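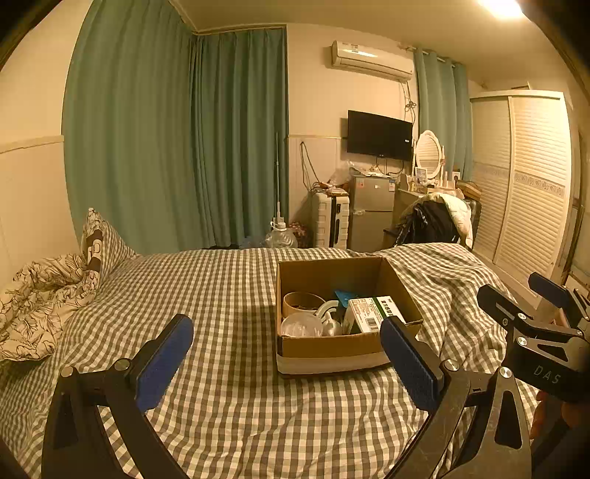 Entry 12. Carton on the gingham sheet, medicine box and blue packet inside.

August, late morning. Trotgate, bedroom storage, carton 3.

Purpose of the entry: settle how the small loose items are kept in the open carton, so that the same layout can be used for the Gondovstead room. The bed is the work surface. The desk height was better for the back, but small things rolled off it and the light was poor.

Carton: plain brown cardboard with a pale band low on the outside. No flaps. Inside measurements 300 mm by 190 mm by tape measure, long side first. I did not measure the depth and should have. The bottom is flat enough on the middle of the mattress, where the sheet is fairly smooth. Near the creases on the right the bedding is raised, and anything standing there leans. Keep the carton away from that side.

Layout A, everything toward the near side, rear left open. The wide tan ring goes at the left. The round clear plastic piece sits in front of it, the glossy white piece with the curved part near the middle. Blue packet behind, medicine box at the right.

Remarks on A:
The medicine box stands tilted. It partly covers the blue packet, so the packet is the item most likely to be missed in a check.
The barcode can be read from above with the box in this position. The small print can't be read at arm's length.
The ring takes more floor area than anything else and holds little in place. Something flat could be stored inside it.
The empty rear is wasted unless larger items are coming. Ask Karamanlidis what is still due from the kitchen drawer.

Layout B is to keep the medicine box by itself on one side, long edge against the wall of the carton, with soft packets filling the gap. Not written up yet.

Items outside the carton. These go on the open sheet in front of it or to its left, never on the folded cover at the right, where small white things are hard to find among the checks.
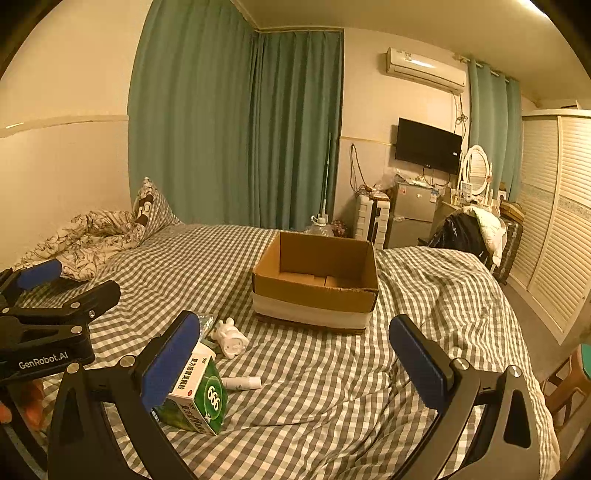
The 999 box can lie on its side while it is out. The printing is red and green on white and stands out well against gray gingham. The small white tube does not, and neither does the little animal figurine — both should go on a plain cloth next time. The clear packet with the green markings is crumpled and will not stack. Put it in last, on top.

The duvet stays pushed up at the head of the bed. Moving it to the foot gains little room.

Labels: the Dorkel ones lift at the corners on bare cardboard. They may hold better on the band. Try one on the short side and leave it overnight before labeling the rest.

Open points:
Depth of carton 3.
Layout B, same items.
Plain cloth, light blue or dark gray if there is one.
Whether medicine should share a carton with tools and packets at all. The Gondovstead list keeps it separate, and I would lean the same way.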